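Flondar - carnet de recettes de pain partagé

LISEZ-MOI

Bienvenue, et merci d'avoir ouvert ce fichier avant les autres, ce que peu de gens font (moi la première, je l'avoue). Flondar rassemble les recettes de pain et les notes de fournée d'un petit groupe d'amateurs qui s'échangent des levains, des farines et beaucoup de messages tardifs depuis maintenant 8 ans. Tout tient dans de simples fichiers texte, pour qu'on puisse les lire sur un vieil ordinateur, les imprimer, les annoter au crayon et les retrouver dans dix ans sans se demander quel logiciel les ouvrait.

Le carnet a commencé par un échange entre Yu-ting Chou et moi, à propos d'un pain de seigle qui refusait obstinément de lever. Nous nous envoyions nos pesées, nos horaires, nos déceptions, et au bout d'un hiver il y avait là de quoi remplir un dossier. Gert Mkhize s'est joint à nous avec ses pains au four à bois, puis Petronella Adams avec ses brioches, et le dossier a pris le nom qu'il porte encore.

Ce que contient le dossier

recettes/ - les 18 recettes du carnet, une par fichier, chacune relue par au moins une autre personne que son auteur
fournees/ - les notes prises au fil des cuissons, dans l'ordre où elles nous arrivent
levains/ - les fiches de nos 2 levains, Nodton (seigle) et Naidoo (froment)
lexique.txt - les mots du métier, avec les variantes régionales
a-refaire.txt - les essais manqués que quelqu'un a promis de reprendre un jour

Le fichier a-refaire.txt est le plus long du lot et, à mon goût, le plus intéressant. On y trouve par exemple toute la discussion sur le pain aux noix de février, trop dense selon Gert, parfait selon Petronella, et dont je garde pour ma part le souvenir d'une croûte magnifique sur une mie un peu triste.

Comment lire une recette

Toutes les fiches suivent le même plan. D'abord le nom du pain et celui de la personne qui l'a proposé, puis les farines, l'eau, le sel et le levain, toujours en grammes, même l'eau. Viennent ensuite les étapes, avec les durées et la température de la pièce. Nous tenons beaucoup à cette dernière ligne : une pâte qui pousse dans une cuisine de montagne n'a pas grand-chose à voir avec la même pâte laissée près d'un radiateur, et bien des désaccords entre nous se sont réglés le jour où chacun a posé un thermomètre sur son plan de travail.

Les quantités sont données pour un seul pain, sauf les brioches de Petronella, qui en donnent deux parce qu'elle trouve absurde d'allumer le four pour une seule. Si vous doublez une recette, doublez aussi le levain, mais surveillez la pousse de plus près, une grosse masse de pâte garde mieux sa chaleur.

Le champ « repos » désigne la détente de la pâte avant le façonnage, le champ « pousse » ce qui vient après. Nous avons longtemps mélangé les deux, et il reste sûrement des fiches anciennes où la confusion subsiste. Signalez-les, je les corrigerai volontiers.

Les levains

Nodton est le plus ancien. C'est un levain de seigle assez ferme, d'une acidité franche, qui supporte sans broncher une semaine d'oubli au réfrigérateur. On le rafraîchit la veille au soir, avec son poids de farine et un peu moins que son poids d'eau. Naidoo est plus liquide, plus doux, et nettement plus capricieux - Yu-ting dit qu'il boude quand on change de marque de farine, et je n'ai jamais réussi à lui donner tort.

Les fiches du dossier levains/ précisent le calendrier des rafraîchis et les signes à surveiller. Si une pellicule rose ou orangée apparaît en surface, jetez tout et demandez-nous une nouvelle souche, nous en gardons toujours un bocal séché.

Façonnage, bannetons et service

Pour les pains ronds, nous conseillons un banneton en rotin fariné à la farine de riz, qui accroche moins que le froment. Un saladier garni d'un torchon bien fariné rend exactement le même service, et Gert n'a jamais utilisé autre chose. Brossez l'excédent de farine avant d'enfourner, sans quoi il brûle et donne un goût amer.

Pour la table, prenez la corbeille que vous aimez. J'ai un faible pour celles en tressage synthétique, couleur miel, qui se nettoient d'un coup d'éponge et qu'on peut garnir d'une serviette. Attendez seulement que le pain ait bien refroidi sur une grille avant de l'y déposer, la croûte vous en saura gré.
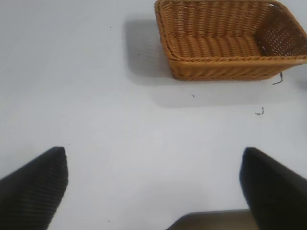
Proposer une recette ou une correction

Écrivez votre fiche en copiant le fichier modele.txt, remplissez ce que vous pouvez et laissez vides les champs dont vous n'êtes pas sûr. Une fiche incomplète nous convient très bien, une fiche devinée beaucoup moins. Annatjie Molefe relit les pesées et refait les calculs d'hydratation, Jacobus Visser s'occupe de la langue et traque les abréviations que nous sommes seuls à comprendre. Comptez quelques semaines de patience, car il faut bien que quelqu'un cuise le pain avant de l'ajouter au carnet !

Pour une correction, indiquez le nom du fichier et la ligne en question. Si votre remarque porte sur le goût, mettez-la plutôt dans fournees/, avec votre farine et votre température. Nous y lisons tout, même les billets de trois lignes écrits à six heures du matin, un œil sur la porte du four.

Limites connues

Les cuissons ont été mises au point dans des fours domestiques, à l'exception de celles de Gert. Les temps sont donc à ajuster chez vous. Les farines complètes varient beaucoup d'un moulin à l'autre, gardez toujours un peu d'eau de côté au pétrissage. Aucune de nos recettes n'est sans gluten, et nous n'avons pas les connaissances pour en proposer de bonnes.

Réutilisation

Copiez, adaptez, imprimez, offrez. Nous demandons simplement que le nom de la personne qui a proposé la recette reste en tête de la fiche. L'outil de conversion Flonus, qui transforme les grammes en pourcentages du boulanger, se trouve dans un dossier à part avec son propre mode d'emploi, et c'est à Jacobus qu'il faut écrire s'il se comporte bizarrement.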